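Storing seeds and small things in screw cap tubes

In our workshop room in Relumholm I keep flower seeds, beads and the very small screws in plastic tubes with a pointed bottom. I bought 200 of them in June, and I learned a few things which can help other people.

Always stand the tubes in a rack. With the pointed end they cannot stand alone, and a tube which rolls from the table opens in the worst place. I prefer a rack in a strong colour, so it is easy to find on a white table. 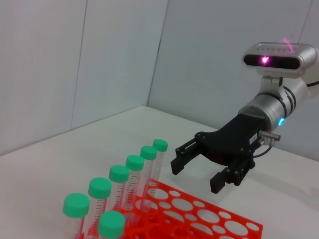

Orange-red rack, clear tubes, green screw caps.

Fill the tube only to three quarters. Use a small paper funnel and tap the side with your finger – the seeds go down by themselves. Write the name on a strip of paper tape and not on the plastic, where the pen comes off after some weeks. Seeds must be fully dry before you close the cap. I leave mine 20 days on a plate.

The table is also important. I wipe it with a damp cloth and a drop of washing-up liquid, then with a dry cloth. White walls and a white top show every crumb, and a lost seed you will see at once. Wipe the wall as well where it meets the table, dust likes this corner.
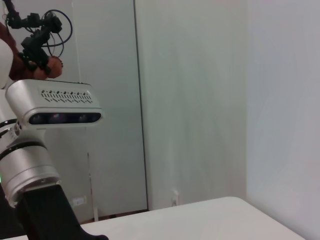 Devendra Thakur wrote to me that he puts a few grains of dry rice in each tube before the seeds, with a bit of cotton between, and that his poppies from two years ago still came up. He also washes the caps separately, by hand, as hot water made some of his too loose.

I will try the rice with my beans this year. For beads and screws it is not needed.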